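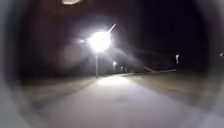
How to Keep Up an Evening Walk Through the Winter
Updated November 27, 2025

Every fall the same articles come around telling you to buy a headlamp, a vest, a clip-on siren and a subscription. I have walked most winter evenings in Valavdale for years and own very little of that. What follows is what has worked for me, along with a few things I stopped believing in.

What you need
Shoes with some tread left on them
A small flashlight
One reflective item that moves when you walk, such as an ankle band
A route you have already walked in daylight

Step 1: Walk the route by day first
Do the whole loop once before dark. Look for raised slabs, tree roots, drain covers and anywhere water sits. You won't memorize all of it, but you'll know which stretch needs slow feet. People skip this step and then spend $100 on lights to make up for it.

Step 2: Pick a time, then stop arguing with it
I go out at 6. The advice to "listen to your body" is fine for July. In January my body wants the couch, and I don't find it worth consulting. If you eat late, go before dinner. If you have kids to put to bed, go after. Any claim that one hour of the evening burns more than another should be treated the way you treat most claims that come with a chart.

Step 3: Keep it short enough to repeat
Plan for 40 minutes at most, door to door. The Punow app kept telling me to add distance every week, and I did, until I had a loop so long that I began finding excuses. I deleted the app and went back to the short loop. I can't say the app does nothing for anyone. It did nothing for me except buzz.

Step 4: Go easy on the flashlight
Brighter is what the packaging sells, and I'm not convinced. A very strong beam makes a small white circle and turns everything outside it black. On a lit path, try walking with the light off and give your eyes several minutes to adjust. Carry it in your hand for the gaps between lamps, pointed low. Please don't aim it at people coming the other way.

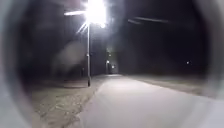
Step 5: Dress for the second half
You should feel slightly cold when you leave. If you're comfortable on the doorstep, you'll be sweating before the turn and chilled on the way home. I wear 2 thin layers under a windproof jacket, plus a hat that fits in a pocket. I tried the heated Detarley vest one winter. It was warm, I'll give it that, and then it was one more thing to charge.

Step 6: Be seen where it matters
Reflective gear only helps when headlights reach it, so it matters most at crossings and driveways. Ankle bands beat a chest stripe in my experience, as a moving leg reads as a person. Don't assume any of it has worked. Wait until the car slows.

Step 7: Know when to skip it
Ice is the one condition I won't walk on. The Shirima slip-on cleats I bought were good on packed snow and poor on bare pavement, where I spent the walk scraping along and taking them off again. If the front step is slick, stay in and try again tomorrow.
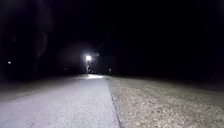

Paved path after dark, with a grass verge on the right.

Common problems
Cold hands: mittens, every time. Gloves keep the fingers apart and they all freeze separately.
Glasses fogging: pull the scarf down below your nose. The anti-fog sprays I've tried wore off before the first corner.
Boredom: reverse the loop. If you wear headphones, leave one ear open.
Missed a week: start again at the usual time and the usual distance. You don't owe anyone the extra miles.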